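3.2 Equipment Planning and Cost Allocation

The budget for the Gallen cell was drawn up before the task set was fixed, and this order of work shaped most of the later decisions. Three items were treated as capital purchases: the arm, the gripper, and the slotted platform on which the arm is mounted. Everything else was booked as consumable or shared, including storage bins, table coverings, cable ties, power strips, and the backdrop fabric. The split follows the accounting rules at Minalard, where an item must have an expected service life longer than the project to count as capital.

We planned for 764 hours of operation over the funded period. Of these, 81 hours were set aside for calibration, re-mounting of the gripper camera, and replacement of worn parts. The remaining hours were divided among the manipulation tasks according to the number of object types in each, with small deformable items given the largest share. Such items need more repeat trials per grasp setting, and their cost in operator time is higher than their purchase price would suggest.

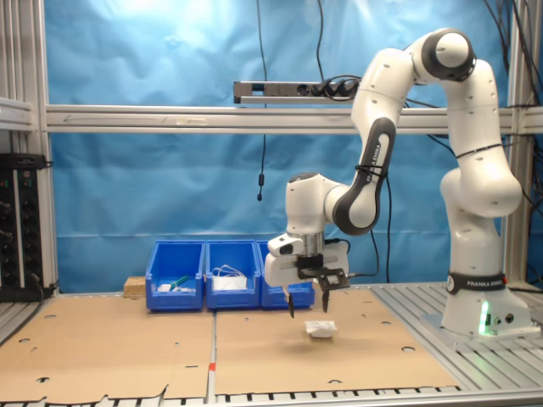 Surface materials were priced separately. Cardboard sheet was chosen over machined plate for the work surface on grounds of replacement cost, and a stock of 30 sheets was ordered at the start. Sheets were to be changed when damage reached the area used for grasping; wear near the table edge was accepted. Table 2 lists the unit costs together with those of the rubber mat used in the earlier Longo cell.

Cabling was underestimated in the first plan. The original quote from Helto covered power and data lines to the arm base only, and left out the camera line, strain relief, and the overhead runs. These were added in a second order placed in October. For a cell of this size we now recommend a separate budget line for cabling, fixed before the frame is ordered, so that post positions and cable lengths can be settled together.

Spare gripper fingers were bought in one batch of 100. The supplier's price break made smaller orders uneconomical, and the unused portion was assigned to the second cell, whose layout is shown in Figure 4. Depreciation of the arm is treated in Section 3.3.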